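Pesquisar neste site Ir Pesquisa avançada

Relatórios de execução | Robótica e automação | Demonstrações e dias abertos

Setembro
Pela coordenação técnica do projeto Clesis, Barredo

Relatório de progresso: demonstração do projeto Clesis nas instalações de Barredo

1. Objeto do relatório

O presente relatório dá conta da demonstração prevista no plano de trabalhos do projeto Clesis e realizada em Barredo perante a delegação da entidade financiadora, a Orkville. Abrange a preparação, o desenrolar da sessão, as observações recolhidas e o estado de execução das tarefas com ela relacionadas. A execução financeira é objeto de mapa próprio, já remetido, e não é aqui retomada.

A demonstração incidiu sobre o ambiente de simulação para preensão e manipulação de peças com pinça de garras paralelas. O ensaio em célula física consta da fase seguinte e não fazia parte do programa.

2. Enquadramento

O projeto tem por finalidade disponibilizar um ambiente simulado em que tarefas de manipulação possam ser preparadas, repetidas e avaliadas antes da passagem ao equipamento. A Wusto, parceira industrial, define os requisitos das tarefas e valida os critérios de aceitação. A equipa de Barredo desenvolve o simulador, o controlador e as ferramentas de registo.

No relatório anterior ficaram assinaladas três pendências com incidência direta na demonstração: a instabilidade dos contactos em peças de secção circular, o tempo de arranque do ambiente e a falta de um procedimento escrito para a reposição do estado inicial. As duas primeiras foram tratadas antes da sessão. A terceira foi tratada em parte, conforme se indica no ponto 6.

3. Preparação

A versão do simulador a apresentar foi congelada antes da visita. A partir desse momento só se admitiram correções de erros que impedissem o arranque, e não houve necessidade de as aplicar. Os ficheiros de configuração foram arquivados com a versão correspondente do controlador, de modo a permitir a repetição integral da sessão.

Para o ensaio prévio foram executados 600 episódios em modo não assistido, com variação da pose inicial da peça e da abertura da pinça. O registo foi usado para escolher os parâmetros de contacto e para fixar o limite de tempo por episódio em 60 segundos. Episódios que excedam esse limite são encerrados pelo supervisor e classificados como não concluídos, sem distinção da causa. A Wusto pediu que essa distinção passe a existir, o que se considera justificado.

A sala de reuniões foi equipada com um posto de execução e um ecrã de projeção. O posto de reserva, com configuração idêntica, ficou ligado durante toda a manhã e não chegou a ser utilizado.

4. Desenrolar da sessão

4.1. Abertura e verificação inicial

A sessão teve início às 10h00 com a apresentação do programa e das limitações conhecidas da versão. Seguiu-se a verificação inicial, que consiste no carregamento do modelo da pinça, na leitura dos limites articulares e na confirmação da vista da câmara associada ao efetuador. A verificação é feita sem peça entre os dedos, para que o erro de posição possa ser lido sem forças de contacto.

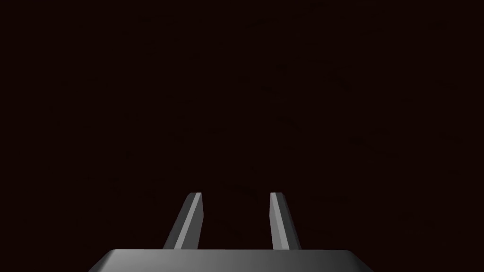 A leitura dos limites articulares coincidiu com os valores do ficheiro de configuração. A delegação perguntou se a verificação podia ser executada automaticamente no arranque. A função existe no código, mas está desativada por prolongar o carregamento quando o posto não dispõe de placa gráfica dedicada. Ficou acordado que passará a ser uma opção do ficheiro de configuração, ativa por omissão.

Foi também explicado o sistema de coordenadas adotado. A origem do referencial da ferramenta está situada no ponto médio entre as pontas dos dedos e acompanha a abertura. Esta convenção difere da utilizada pela Wusto nas suas células, com origem na flange. A conversão é feita no módulo de exportação e encontra-se documentada no anexo técnico do relatório anterior.

4.2. Manipulação da peça tubular

A segunda parte da sessão foi dedicada à peça tubular, escolhida pela Wusto por reunir dois tipos de superfície que o simulador tratava de forma desigual: um troço reto e um troço em curva. No troço reto, o contacto com um dedo plano reduz-se a uma linha. Na curva, a zona de contacto desloca-se com pequenas variações de orientação e o método inicial de deteção de colisões gerava normais incoerentes entre passos consecutivos.

O método foi substituído por uma decomposição da peça em volumes convexos, com uma margem de contacto comum. O passo de integração foi mantido, e o aumento do custo de cálculo foi compensado pela redução do número de iterações do resolvedor. O controlador recebe a posição desejada em malha fechada a 50 Hz e o simulador corre internamente a 1.000 Hz.

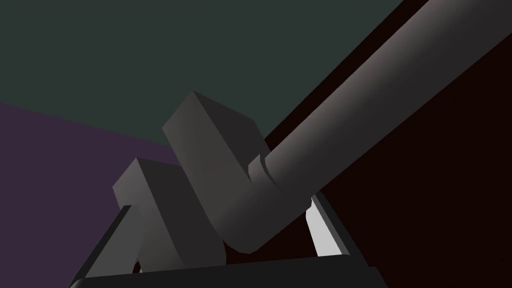 O critério de aceitação para contactos em superfície curva foi revisto em conjunto com a Wusto na semana anterior à visita. A redação inicial exigia apenas a ausência de interpenetração visível, o que se revelou insuficiente: uma peça podia cumprir o critério e, ainda assim, oscilar entre dois estados de contacto. A configuração com o cotovelo do tubo encostado ao dedo mais alto, junto ao colar saliente, serve bem para expor o problema, dado que o colar introduz um degrau no perfil mesmo ao lado da zona curva. A nova redação acrescenta um limite à variação da normal de contacto entre passos e aplica-se em separado ao troço reto, ao colar e à curva.

A delegação solicitou que os valores da normal fossem apresentados durante a execução. A ferramenta de registo guarda esses valores, mas a sua visualização só é possível em diferido. Foi aberta uma sessão de registo gravada na fase de ensaio para mostrar o formato dos dados. A visualização em tempo de execução foi inscrita na lista de pedidos, sem data atribuída.

4.3. Geometrias compostas

A terceira parte incidiu sobre modelos de colisão em situações com mais de um corpo próximo da pinça. Foi apresentado o procedimento de preparação desses modelos: importação da malha, simplificação, decomposição e atribuição das propriedades de massa e atrito. A simplificação é automática. A decomposição exige ainda revisão manual quando a peça apresenta reentrâncias, e é nesta etapa que se concentra a maior parte do tempo de preparação.

Discutiu-se a filtragem de pares de colisão. Na versão apresentada, a filtragem é definida por corpo, o que obriga a manter ativos pares que nunca chegam a entrar em contacto. A passagem para uma definição por volume convexo está implementada num ramo de desenvolvimento e carece de testes de regressão. Optou-se por não a incluir na versão congelada.

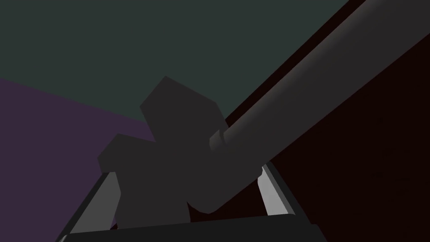
A Wusto manifestou interesse em utilizar o mesmo procedimento para famílias de peças com dimensões variáveis. O formato de descrição admite parâmetros, mas a decomposição convexa tem de ser refeita sempre que a geometria é alterada. Foi proposta a criação de uma cache indexada pelos parâmetros. A proposta será avaliada na próxima reunião técnica, com estimativa de esforço a preparar por Barredo.

5. Observações da delegação

As observações recolhidas no final da sessão, às 12h30, foram as seguintes:

- A apresentação visual utiliza cores planas e materiais sem textura. A delegação questionou se tal opção limita o uso das imagens em módulos de perceção. A equipa esclareceu que a versão atual se destina à validação de contactos e que a variação de aparência está prevista numa tarefa posterior.
- O ângulo da câmara junto ao efetuador dificulta a leitura da profundidade. Foi pedida uma segunda vista, lateral e fixa, com gravação sincronizada.
- A nomenclatura dos ficheiros de registo não identifica a versão do simulador. A correção é simples e será incluída na próxima entrega.
- O relatório automático de episódio deve separar o encerramento por tempo do encerramento por perda de contacto.
- O glossário do projeto usa "dedo" e "garra" como equivalentes em algumas páginas. Será uniformizado.

6. Estado das tarefas

Modelo da pinça e verificação inicial: concluída. Falta ativar por omissão a opção de arranque.

Contactos em superfícies curvas: concluída quanto à implementação. A validação formal com o critério revisto depende do parecer escrito da Wusto.

Geometrias compostas: em curso. A filtragem por volume aguarda testes de regressão.

Ferramentas de registo: em curso. O formato está estabilizado e a separação das causas de encerramento foi acrescentada ao âmbito, sem alteração do orçamento da tarefa.

Procedimento de reposição do estado inicial: em curso. A reposição de poses e velocidades está documentada. Falta descrever a reposição do estado interno do controlador, que continua a ser feita por reinício do processo.

7. Desvios e riscos

Regista-se um desvio no calendário da tarefa de geometrias compostas, causado pela revisão manual das decomposições. O desvio não afeta a entrega seguinte, mas reduz a folga disponível antes da integração com a célula da Wusto.

Mantém-se o risco associado aos valores de atrito. Os coeficientes em uso provêm de tabelas genéricas e não foram medidos nos materiais finais dos dedos. A Wusto comprometeu-se a enviar amostras. Enquanto estas não forem recebidas, os resultados de força devem ser lidos como comparativos entre configurações do simulador, sem correspondência garantida com o equipamento.

8. Passos seguintes

Barredo remeterá à Orkville o arquivo da versão congelada, com os ficheiros de configuração e as instruções de repetição da sessão. O parecer da Wusto sobre o critério revisto será anexado logo que recebido. A estimativa de esforço para a cache de decomposições e para a segunda vista de câmara será entregue antes da próxima reunião técnica, a realizar por videoconferência.

Solicita-se à Orkville a confirmação de que o acréscimo de âmbito indicado no ponto 6 pode ser registado sem adenda ao plano de trabalhos.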